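# Gremby Leader and Follower Set

If you have ever tried to write down, step by step, how you pick up a cup of coffee, you already know why we made the Gremby. It is so much easier to just do the thing and let the arm come along with you! The set is a pair of small desktop arms: you hold the leader in your hand, and the follower copies you on the other side of the table (or in the next room, if your network is up to it).

We have been building these at Ullov for a good while now, and most of the changes over the years came from people who wrote in with a complaint and a drawing. The lighter trigger on the leader grip is one of those, and so is the longer cable.

**What comes in the set**

- Leader arm with trigger grip
- Follower arm with two-finger gripper
- Power supply and both data cables
- Domville recording software, one seat
- Printed setup guide, 46 pages, with plenty of drawings

**Price:** $849 for the pair. Spare finger sets are $9.

## Showing it a task

Start with something you could do half asleep. Press record in Domville, move the leader at an easy pace, and press stop when you're done. Each run is saved by itself, so a clumsy one can be thrown out without touching the rest. The internal drive on the Vasilakis control box holds 4,000 short runs, and you can copy them off whenever you like.

Mugs are what we hand to almost everyone on their first morning. A mug can be taken by the rim, the body or the handle, and you'll soon find out which of those you favor. 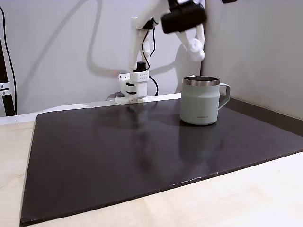
Do try to stick with one kind of grip for a whole session, and save the other kinds for another day. Come in slowly over the last inch or so, let the fingers settle before you squeeze, and lift straight up. If your wrist gets tired, stop and stretch, please. Tired hands make jerky runs, and the arm will learn those just as happily.

## Help with setup

Ifigeneia Balaskas answers setup questions by phone every Tuesday, and she is very patient with cable trouble. Orders placed in December ship after the holidays.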